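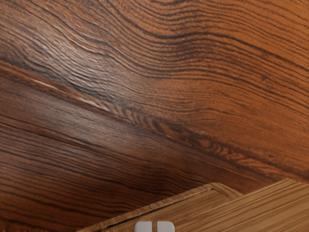
Manouchehr Zamani replied: Does the edge detector still fail with the specular light switched off? If it does, I'd leave the lighting alone and look at the table material. Also please say which branch you are on. The main branch and the competition branch have different camera settings and I can't reproduce anything without knowing.

Ticket 47
Project: Skarner (student manipulation entry, Lorwood College robotics club)
Component: perception / wrist camera
Opened: 2026-03-02
Reporter: Jolán Kun
Status: closed, fixed on competition branch
Priority: high

Summary
Grasp planner proposes grasps on the bare tabletop when the dark wood table is loaded. Targets are ignored. Plain grey table works.

Original report
Simulator is Prodisia, current stable. Gripper model is the Pintér parallel-jaw from the shared assets folder. With the default grey table the planner finds the light wooden pieces and ranks them first. With the dark figured wood table from the competition asset pack, the top candidate is nearly always a line in the grain. The arm then goes down over bare table, closes on nothing, reports a grasp and lifts.

Steps to reproduce
Check out the competition branch.
Load the tabletop scene with table material set to dark wood.
Move the wrist camera to the near view, fingertips at the bottom edge.
Run the planner with debug overlay on.

Expected: top candidate on one of the light pieces.
Got: top candidate on the table.

Failure rate over the standard batch was 82 per cent. On grey it was 2 per cent, and those were genuine misses at the edge of the workspace.

Comment, Jolán Kun
Competition branch. Specular off makes it better but doesn't fix it. The candidates in the sheen on the left go away and the ones in the diagonal band of the grain stay. I had assumed it was all glare.

Comment, Manouchehr Zamani
Two separate causes, then. The band has strong local contrast at a scale close to the jaw opening, and the detector is tuned to look for paired edges at that spacing. It will happily fit a pair of fingers to any two dark lines. What does depth say?

Comment, Jolán Kun
Depth is flat across the table, as it should be. The pieces stand out clearly in depth. The overlay shows the planner getting colour edges only. I checked the log and the depth topic is being published, but the weight on the depth term is zero.

Comment, Manouchehr Zamani
Zero in the config or zero at run time?

Comment, Jolán Kun
Run time. The config file has a sensible value. Something overwrites it after launch.

Comment, Manouchehr Zamani
Check the scene override file. The tabletop scene was copied in July from the colour-sorting exercise, and that exercise turned depth off on purpose so that first-years would have to use the colour channel. If the override came across with it, every run in that scene has been colour only. It would never have shown up on grey.

Comment, Jolán Kun
Confirmed. The override file was in the scene folder and not listed in the readme. Removed the line and reran the batch. Failures on dark wood are well down, but there is still a cluster in the left half of the view. Specular is back on for this run as the competition rules don't allow us to change the lights.

Comment, Manouchehr Zamani
Have a look at the normal map strength on the table. In your render the ridges in the grain break the highlight up into small ripples. Those give edges that move when the camera moves, so the tracker reads them as having parallax and treats them as raised. Are we allowed to change the material?

Comment, Jolán Kun
No. Materials are locked in the asset pack, same as lights. Anything we do has to be on our side of the camera.

Comment, Manouchehr Zamani
Then mask by depth before edge detection, not after. Fit the table plane, drop everything within the tolerance band, and run the detector on what is left. The order matters. At the moment the plane filter only sees candidates which have already been scored, and the tracker's parallax bonus can push a table candidate over the threshold.

Comment, Jolán Kun
Done on my local copy. First attempt threw away part of the light pieces along with the table. The tolerance was set in centimetres in one file and millimetres in the other. Corrected, everything is in millimetres now. Tolerance is 3 mm.

One more thing found on the way through. With the two light pieces overlapping in view, the detector sometimes takes the boundary between them as a jaw edge and tries to grip across both. That happens on the grey table as well, so I don't think it belongs in this ticket.

Comment, Manouchehr Zamani
Agreed, open a new one. Put the overlay in it as well as the raw render. The raw render alone doesn't tell me which edge the planner picked.

Resolution
Removed the depth override from the tabletop scene folder.
Moved the plane mask ahead of edge detection.
Converted the tolerance parameter to millimetres in both files and added the unit to the parameter name.
Added the dark wood table to the nightly batch alongside grey.

Result on dark wood after the change: 3 per cent failures over the standard batch, lights and material as supplied. No table candidates in the top rank in any of the logged runs. The remaining failures are at the edge of the workspace, as on grey.

Notes for anyone merging
The plane mask needs a valid depth image at start-up. If the camera node comes up late, the mask is empty and the planner falls back to the full colour image without a warning. Wait for the first depth message before calling the planner. A check has been added on the competition branch but not on main.

Old recordings made in the tabletop scene have no usable depth weight stored with them. Don't compare their scores with new ones. Rerun the batch from the saved poses.

The colour-sorting exercise keeps its override. It has been renamed so that it will not load if the folder is copied again.

Linked: new ticket for grasps across overlapping pieces, assigned to Jolán Kun. Main branch port of the start-up check, unassigned.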